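Foro > Comunidades de vecinos > Residuos y suministros

Tema: Contenedor amarillo rechazado por impropios, ¿cómo calculáis el porcentaje?

merike_k
Administro una finca de 17 viviendas con cuarto de basuras propio. En octubre la empresa de recogida nos rechazó dos veces el contenedor de envases por «exceso de impropios». El parte no indica porcentaje, solo una casilla marcada. He pedido el criterio por escrito y me remiten a la ordenanza, que habla de «presencia significativa» sin más. ¿Alguien ha hecho una caracterización por su cuenta? Me interesa el método: tamaño de muestra, si se pesa o se cuenta, y qué hacéis con la humedad.
Merike Kalniņš

tornillo_m6
Se pesa. Contar piezas no sirve de nada, una botella de vidrio equivale en masa a un montón de briks. Vacías el contenedor sobre una lona, mezclas, divides en cuatro, descartas dos cuartos opuestos y repites hasta tener una muestra manejable. Cuarteo de toda la vida.

Paltthorpe
Matizo lo anterior. El cuarteo funciona con material razonablemente homogéneo. En un contenedor de 17 viviendas no lo es: una sola bolsa de restos de obra te desplaza el resultado entero. Con volúmenes tan pequeños yo separaría todo y no muestrearía.

En mi finca lo hicimos así, un contenedor completo. Peso neto total 362 kg acumulados en varias recogidas, de los cuales 265 eran envases correctos. El resto, impropios. Sale un 26,8 %. Con esa cifra no hay nada que reclamar, y no reclamamos.

tornillo_m6
362 kg de envases ligeros son muchísimas recogidas. ¿En cuánto tiempo?

Paltthorpe
Cuatro meses. Hoja de cálculo, báscula de plataforma con división de 50 g y tara de cada cubo anotada. Los cubos de clasificación conviene rotularlos por material y no por color, sobre todo si ayuda más de una persona.

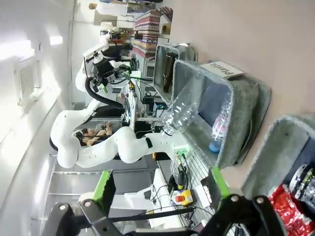 La categoría que más discusiones nos dio fue la de envase con contenido. Una botella de PET medio llena de agua va al amarillo, pero el agua no es envase. Nosotros vaciábamos, pesábamos el recipiente y anotábamos el líquido aparte como impropio. Si no se hace así, el porcentaje sale artificialmente bajo.

R. Baranauskienė
No estoy de acuerdo con contar el líquido como impropio. En las caracterizaciones en las que he trabajado se registra como humedad y suciedad adherida, en línea separada, y el impropio es solo el material no solicitado. Si mezclas las dos cosas, tu 26,8 % no es comparable con nada de lo que te ponga delante la empresa.

Paltthorpe
Depende del protocolo. El pliego de mi municipio no distingue.

R. Baranauskienė
Que no distinga no te obliga a sumarlo. ¿Cuánto era líquido?

Paltthorpe
No lo tengo desglosado por mes. Lo miro.

merike_k
Gracias a los dos. Otra duda: los objetos de plástico que no son envase (perchas, juguetes, un cubo roto). ¿Cuentan como impropio aunque el material sea el mismo?

tornillo_m6
Sí. El criterio es envase o no envase, el polímero da igual.

Cakico
Eso es discutible. En mi planta la percha de polipropileno pasa por el óptico y acaba en la bala de plástico mezcla sin que nadie la toque. Es impropio administrativo, pero técnicamente se recupera.

tornillo_m6
A quien recibe el rechazo le importa la parte administrativa.

Cakico
De acuerdo en eso. Solo digo que no es comparable con un pañal o con escombro, y en el informe lo pondría en una subcategoría.

Skascombe
Antes de pesar nada, mirad el coste. A nosotros nos presupuestaron una caracterización externa en 1.514 euros, IVA aparte, para un único contenedor. Acabamos poniendo cierre con llave en la tapa y los rechazos cesaron. La mayor parte venía de la calle.

merike_k
El nuestro está dentro del edificio, así que el cierre no aplica. Probaré la separación completa, con línea propia para líquidos y otra para plástico no envase. ¿Papel de cocina sucio dentro de una bandeja?

R. Baranauskienė
Se separa si sale sin esfuerzo. Si está pegado, al peso de la bandeja y se anota como suciedad adherida. Lo importante es aplicar la misma regla en todas las pesadas y dejarla escrita en la cabecera de la hoja.

Paltthorpe
Mirado. Solo separé líquidos los dos últimos meses, los dos primeros van sumados a «otros». Rimantas tiene razón en que el dato así no es comparable. Corregiré la hoja, aunque sigo pensando que para una reclamación local vale el criterio del pliego.

tornillo_m6
¿Puedes subir la plantilla vacía?

Paltthorpe
Cuando la limpie. Ahora tiene los nombres de los vecinos en una pestaña.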